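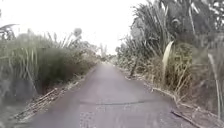 The last reply on this thread said that the lane to Palacios should be left out of the ride, for it is too narrow and the plants will close it before December. I have read this two times and I would like to disagree, with respect.

It is true that the lane is narrow. It is also true that the asphalt is worn and that both sides are high with growth. But I ride it often in the early morning, and the other possibility is the main road from Orkton, where the lorries of the sugar factory pass very near to the handlebar. I prefer leaves on my elbow.

The part which needs care is 400 metres long, after the pump house. In that part I propose that we ride one behind the other, with a distance of 4 metres, and that the first rider calls when he sees somebody coming. For the rest of the lane we can ride as usual, only slower than on the Datberg side.

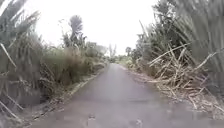
About the cutting of the verge, I wrote to the Unuto office in the spring. They answered politely that the verge belongs to the district but the cane belongs to the growers, so it must be asked in two places. I have asked in both. The district wants a short letter with the names of the clubs who use the lane. If your club agrees to be in this letter, please write to me and not to the whole list.

One more point. The harvest changes everything there. When the cane is down you have a good view, but also more wind from the side and pieces of leaf on the surface. New members should know this before they choose their tyres.

Kind regards from Palacios

----- Earlier message -----
Subject: Re: autumn ride, which way after Orkton?

> I vote against the cane lane. Last year I met a tractor
> there and had to walk back to the junction with the bike.
> It is too narrow, and by December the plants will close it
> completely. Can we not stay on the main road until the
> Datberg turning? It is 2 km more but you can see what
> is coming.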